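The Table Comes First
How the Feltard training house teaches the setting of an everyday table

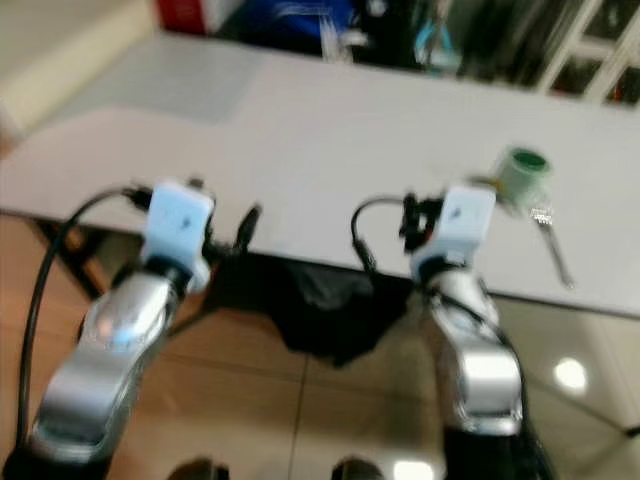 November 2, 2018

Instruction in table service at Feltard begins with very little on the table. Trainees in the household program spend their first sessions with a single cup and a single utensil, and they are not given a plate until the second week. The practice has been in place since the program opened and is set out in the opening pages of its handbook.

Qusai Awwad, who directs the program, wrote those pages himself. He came to Feltard after a long period in the dining rooms of the Skoltton hotels, where new staff were expected to learn a full formal setting in an afternoon. "They learned the order of the forks," he said. "They did not learn to put a cup down."

Putting a cup down occupies a good part of the first week. The handbook directs trainees to hold the cup low on its side, to keep fingers away from the rim, and to let the base meet the table without sliding. Small cups without handles are used for this purpose. They are light, they tip easily, and a careless hand shows at once.

The utensil follows. A fork is laid parallel to the edge of the place and far enough in that a passing sleeve will not catch it. Trainees who set the cup first tend to crowd the fork against it, and the instructors ask them to lift both and begin again. Mr. Awwad allows one exception: at a narrow table the cup may stand above the fork, provided that a guest can reach either one without moving the other.

The household program enrolls 40 trainees each July. Most go on to positions in residential dining rooms, school kitchens and small guesthouses, where meals are plain and the same table may be set three times in a day. The course runs to 480 hours, of which 70 are given to the table alone. The remainder covers laundry, food storage, floors and the care of dishes.

The question of table linen has been debated within the program for several years. Feltard teaches on uncovered tables, a decision that some graduates have questioned after taking posts where a cloth is standard. The handbook's position is that a cloth hides small errors and softens the sound of a cup set down too hard. Cloths are introduced in the fifth week, together with the folding of napkins.

Tableware is a more practical matter. The program's inventory stands at 2,268 pieces, most of them purchased from Ding, a supplier of plain dishes for institutions. Replacements are ordered once a year. Colors are not required to match — a trainee may be handed a green cup one morning and a brown one the next — but sizes are, so that stacks remain stable in the cupboard.

Clearing is taught last and is graded more strictly than setting. Utensils leave the table before cups, and nothing is carried inside a cup. The surface is then wiped from the far side toward the near one and left to dry before anything is returned to it.

A second program on the same model is being prepared at Ciltunik, where two instructors from Feltard will lead the opening term. Its handbook will differ in a few places, chiefly in the sections on kitchen storage. The pages on the cup and the fork will be carried over as they stand.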